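Progress note, January
To: Soledad Oyelaran, Wendt
Re: the Fluvstead hand data project

Hi Soledad,

You asked for something shorter than the last report and with fewer tables, so I've left the tables out completely and I'm just going to tell you how it's going. Jhair Cabrera will send the spending sheet separately once he has the travel receipts sorted.

The big number first. We now have 275 accepted demonstrations in the Loler set. Accepted means one of us has watched the whole thing back from the wrist camera, the finger readings line up with the video, and the label has been checked by whoever didn't do the driving. That last part is slow and I complain about it a lot, but it caught a bad batch in the first week, so it stays.

Most of the month went to soft things. When we wrote the proposal I figured we'd do boxes and bottles first and save the plush and fabric for spring. Jhair talked me out of it. His argument was that the model we started from already does fine on hard shapes, and every extra hour we spend there buys us very little. Soft objects squash, they hide the fingertips, and they look different every time you set them down. I think he was right (please don't tell him I put that in writing).

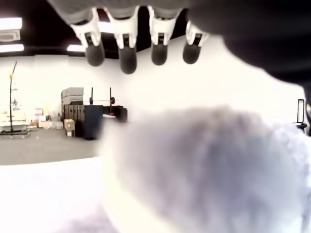 The way we run a session hasn't changed much since the fall. One of us wears the control glove and drives, the other resets the table and calls out the next instruction from the list. We go in blocks of 30 attempts and then swap, because the driver gets sloppy after that and you can see it in the data – the approaches get faster and the fingers close all at once. I'd like the model to learn the slow careful version of us.

We did change the instructions themselves. The old list had lines like "pick up the item," and we ended up with a pile of grasps that were all basically the same pinch from above. The new list has 12 instructions, and each one says where the fingers should start and what should happen to the object at the end. Things like "press down lightly and let go" or "slide it toward you without lifting." They sound silly when you read them out loud. The variety is a lot better, though, and the labels are quicker to check.

We're also keeping the failures now. You asked about this on our call and I gave you a mushy answer, so let me try again. If the hand misses or drops something, the attempt gets saved with a failure tag and a short note, and it doesn't count toward the 275. If the glove loses tracking or the recording has a gap, we throw it out. Jhair wants to train a small model that can tell a good grasp from a bad one early on, and for that he needs plenty of bad ones. I'm happy to supply them, I've got a real gift for it.

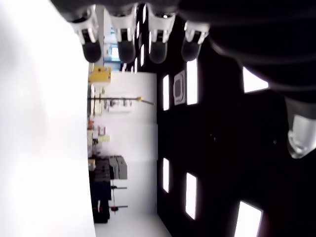 Problems, since you'll want those too. Exposure is my main headache. The wrist camera sets its own brightness, and with a white surface close by the rest of the view jumps around from one clip to the next. Jhair thinks some variation is good for the model. I think we have more than enough of it. We're going to lock the exposure for one full block, leave it on auto for the next, and train on each separately before we decide.

The other one is the Muvwood software that matches up the camera and the hand readings. It drifts over long recordings. We worked around it by cutting the recordings shorter and syncing again at the start of each, which costs us up to 2 minutes a block. I can live with that. They say a fix is coming but haven't given us a date, so I'm planning as if it won't show up.

Next up is a first training run on just the soft objects, then a side by side test against the starting model on things neither one has seen. I'd rather do that now with a smallish set and learn what's missing than keep collecting blind until summer. If the run shows we're short on, say, sliding, we'll write more sliding into the list.

One request. Could we move the equipment line for spare fingertips forward a quarter? I'd like a set on the shelf before we pick up the pace. Jhair has the quote and can forward it this afternoon if you say yes.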